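From the packing table

Several of you have written to ask how the summer parcels are coming along, and whether we are really still doing them all by hand on the one table. We are, and I am glad to say that we are further on than we were at this point last July, though I would have liked to be further on still. The list stands at 442 names as I write, and 121 of those parcels have gone off to the depot already. The remainder will go out as the boxes get made up, and I would ask for a little patience from anyone towards the end of the alphabet. Next year we start at Z, I promise.

For newer readers, the summer parcel is the one with the seed packets, the printed almanac and the little jar of something, which this year is Amedeo Parisi's quince jelly. He made it last autumn and it has been sitting very prettily in his cellar ever since. The almanac came back from the printer a week early, a thing I have never known before, and so for once the paper was waiting for the jam and the jam was not waiting for the paper.

The boxes themselves are the plain Rathjen ones again. We did try the Flidamex sort in the spring, if you remember, the ones with the tuck-in flaps that were supposed to need no tape at all, and I had such a lot of letters about jars working their way out through the end that we went straight back. A plain cardboard box with a good square corner will put up with almost anything, and it can be turned round and used again, which I know a great many of you do. Mrs Sisitz's old box, the one that has been coming back to us with her order form in it for four summers, is finally going soft at the bottom and will be retired with honours.

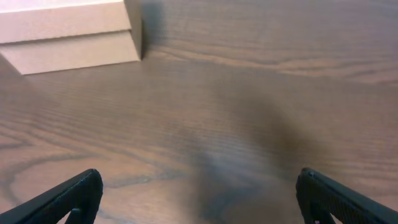

We have kept to the old way of doing things as far as the packing goes. Jelly first, wrapped in two sheets of newspaper, then the seeds stood up along the side, then the almanac laid flat on top so that it is the first thing you see when you lift the lid. I was shown a quicker way on Tuesday by somebody who used to work in a warehouse, and it was certainly quicker, but the almanacs came out with a bend in them and I am afraid I asked for the old way back. Please do check your jar when the parcel comes and let me know if the lid has lifted at all. It hasn't happened yet this year, but it's warm in those vans.

A word about the address slips, because it causes more muddle than everything else put together. If you have moved since Christmas and have told us, your new address is in the book. If you have moved and have only told Murari (that is the magazine side, and they keep a separate book, however often I ask them not to), then we don't know about it, and your jelly is going to your old front door. A postcard will do, or a message left on the office telephone. I am there in the mornings and I do listen to them all, even the ones that are mostly the dog.

We had also hoped to put in a small extra packet of sweet peas for everyone, saved from our own plants, but the pods were slow and we only have enough for the first 100 parcels after this batch. I have gone back and forth over the fairest way of doing it, and in the end they will simply go in until they run out. If you find one in yours, sow it in October in something deep, and give half to a neighbour!

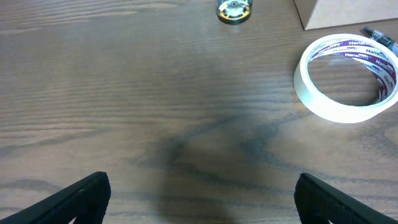
Now, supplies. The kind appeal in the spring brought in more brown paper than we could have dreamed of, and string enough to go round the parish, so please, no more of either for the time being. Tape is another matter. We get through it at a great rate, and what we like best is masking tape, the ordinary cream sort like the roll on the table there, because it takes a biro nicely and the address slip can be stuck down and written over in one go. It peels off cleanly as well, which is kinder to the box if it is to have a second summer. If you have a spare roll at the back of a drawer, even a part-used one, we would be very pleased to have it. Shiny parcel tape we can manage without - it squeals so, and after an hour of it nobody's temper is what it was.

The winter parcel will be a smaller affair and the order form for that comes with the next newsletter. Amedeo is talking about chutney.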